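4.2 Equipment planning and budget

The lab at Breltimdale had funds for one arm and one gripper, with 200 dollars left over for props. We therefore planned the purchase around a single tabletop task, a plastic cup and a flat round pad, and left larger objects to a later budget.
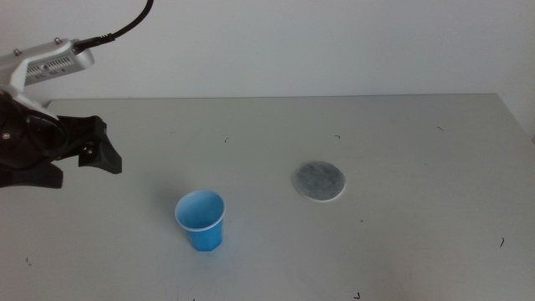 Two suppliers sent quotes. Mosach priced the arm and gripper together. Vulden priced them apart and charged extra for cables and mounting parts. The Vulden total came out higher once shipping was added, and its delivery date fell in November, after the planned start of the trials. Cups and pads were bought locally and took up 55 dollars of the props money.

Figure 2. Work area with the blue cup, the gray pad and the open gripper.
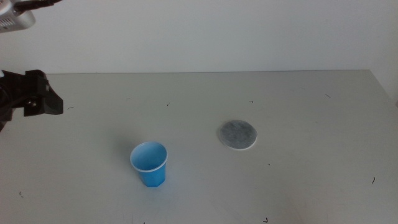
4.3 Spare parts and wrist view

Gripper fingers are listed as a wearing part in our plan, so two spare pairs were ordered with the arm. A wrist camera was a separate line. It shows both fingertips and the table between them, and with the cup on the pad it still leaves much of the surface in view.

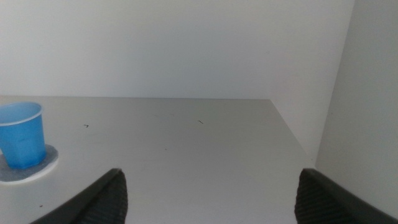
Gisler

Service costs were left out of the first request and added on 14th March. They cover one visit a year and do not include travel.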